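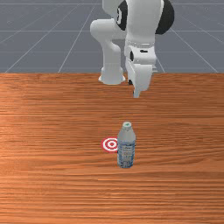

Cunholm Camera Workshop, Lens Bench

Notebook, March

Besell long lens, stiff focus, second session

Carrying on from the last entry on this one. The lens is the old manual focus Besell with the built-in hood, the one that came in with focus so heavy that the tripod foot twisted in its collar before the ring moved. Last session got as far as the rubber off, name ring off and the front group out in its cell. Today was the helicoid.

Started at ten past nine. The three screws that hold the focus ring to the outer barrel were set with the usual red lacquer. Two came with acetone and a minute's wait. The third would not shift, so more acetone, then a soldering iron tip on the head for a short while, then the JIS driver with proper weight behind it. It came out with the slot a bit chewed. I have put it in the lid with the others but it should be replaced. We have a bag of the same thread from the Kuretti parts lens in the second drawer. The head is slightly taller, which won't matter under the rubber.

Marked the position of everything before unscrewing. Scribed a fine line across the inner, middle and outer sleeves at the infinity stop, then a second one at the exact point where the inner sleeve came free, and a third where the middle one came free. Please do this every time, on both. The Frei zoom in January was put back one start out and it took me most of a day to work out why it focused well short of the far hills with the scale reading infinity. These have multi-start threads and there are a lot of wrong places they will happily go together.

The old grease was the brown kind that goes to something like candle wax. It had separated as well, and the oil had run down to the back. That accounts for the film on the aperture blades which I noted last time. Blades will need doing separately. They still snap shut, only slower than I'd like, and there is a rainbow sheen on the back three.

Cleaning: scraped the worst of it with a cut-down lolly stick, then lighter fluid and a toothbrush, then a second go with clean fluid, then isopropyl and lint-free cloth. Fluid was still coming away grey after the second go so I did a third. Grey means metal. Looked along the male thread under the loupe and there is a burr on one start, close to the front end, with a matching bright patch inside the middle sleeve. I think the lens has had a knock on the hood at some time and been forced round afterwards. There is a slight flat on the filter thread at the same clock position, so that fits.

Dressed the burr with a fine needle file, three or four strokes only, then went over it with 3,000 grit paste on the end of a stick. Ran the two sleeves together dry and by hand after washing all the paste off. Still a faint tick once per turn. Did the paste again. Tick now gone when dry. I did not lap the two parts against each other with paste between them. It is quicker, and I know it has been done here before, but you can't get all the paste back out and the fit goes sloppy at the middle of the travel where it gets most use.

Grease. Tried the medium damping grease first, the one we use on the shorter lenses. Far too heavy on this. The thread is a large diameter, so there is a lot more surface being dragged about than on a normal lens, and the result was almost as stiff as when it came in. Cleaned the whole lot out again (annoying) and used the light one, a thin smear worked in with a brush, nothing in the last couple of turns at the rear. Much better. It turns with two fingers and stays where it's left with the lens pointed straight up. For following birds on the wing I would want it lighter still, but any thinner and it will creep when pointed at the sky, and it will also wander in the summer.

For whoever does the next Besell of this size: go straight to the light grease.

Reassembly went in the right start first time thanks to the scribe lines. Keyway screws back in and nipped, no lacquer yet. There is a very small amount of rock if you hold the front and push sideways. It was there before. The keys are brass and worn on one face, so I turned them round to put the good face on the side that takes the load when focusing closer. That took out about half of the rock. New keys would need making and I don't think it's worth it on this lens unless the owner asks.

Infinity setting

Front group back in, retaining ring done up finger tight plus a nudge with the spanner. The ring is 47 mm across the slots, so it's the larger pair of spanner tips, and they need to be set up carefully. The narrow ones reach but they sit at an angle and will slip across the front element. Someone has done that already, there's an old scratch near the edge, well out of the way and harmless.

Used the church aerial for a first look, then the autocollimator for the real setting. The aerial is 295 metres from the window by the map and that is not far enough for a lens of this length. Focusing on it and calling it infinity leaves you with a lens that can't quite get to the moon. I know the card on the window frame says to use the aerial. It is fine for the short lenses. I've written "short lenses only" on the card in pencil.

On the autocollimator the stop was allowing it to go a hair past infinity, which is how I'd want a long lens left anyway, as the barrel will change length with the temperature. Left it so. The scale now reads infinity with the mark just on the near side of the symbol. Checked on the body with magnified live view and the far pylons come sharp with a little travel in hand.

Checked sharpness with the test chart at the end of the corridor, wide open and two stops down. Centre is good. The right side is a touch softer than the left wide open and I can't see it two stops down. Rotated the camera and the soft side went round with the lens, so it belongs to the lens and the body is fine. Could be the front cell sitting slightly off where the filter thread took its knock. I loosened the ring, turned the cell a quarter turn and did it up again. Soft side moved with the cell. So it is in the front group itself, or the seat of it. Put it back in the original position, where the pencil marks line up.

I also put it on the doubler for a few frames since that is how it will be used. With the doubler the softness on the right is easier to see, as you'd expect, but the centre holds up well and that is where the bird goes. Purple fringing on the edge of the chart is strong wide open. Nothing to be done about that, it's an old design.

Tripod collar

The felt in the collar had worn through to the metal in two places. Scraped it out and glued in new self-adhesive velvet strip, the black stuff, one layer. Two layers was too tight and the clamp screw would not start. It turns evenly now. The clamp screw itself has a bent shank. Straightened it in the vice with card round the threads. The knob is cracked but holding.

The foot has only the one tapped hole and that's a poor arrangement on something this long, as any side load lets it swing on the plate. Suggested to the owner by email that we fit the long plate with the raised back edge. No answer yet. Don't drill anything until there is.

Weighed the foot and collar while they were off: the whole collar assembly goes up by 80 grams with the long plate fitted, if that helps anyone decide.

Left to do

Aperture blades out and degreased. Needs a clear afternoon and the door shut.
Replace the chewed screw from the Kuretti bag.
Lacquer on the keyway screws and the three focus ring screws, once the blades are done and infinity has been checked again.
Rubber back on. It has stretched. Try it in hot water first, then decide.
Owner to be told about the soft right side before collection. I have one frame of the chart saved in the job folder wide open and one stopped down.

Parts are in the long tray with the lid on, top shelf, front group in its own tub wrapped in tissue. The small tub with the blue lid has the ball and spring from the aperture ring. Please open that one over a cloth.

Stopped at twenty to five. Light grease is getting low, there's enough left for two or three more lenses. Lighter fluid is finished and I've put it on the order sheet.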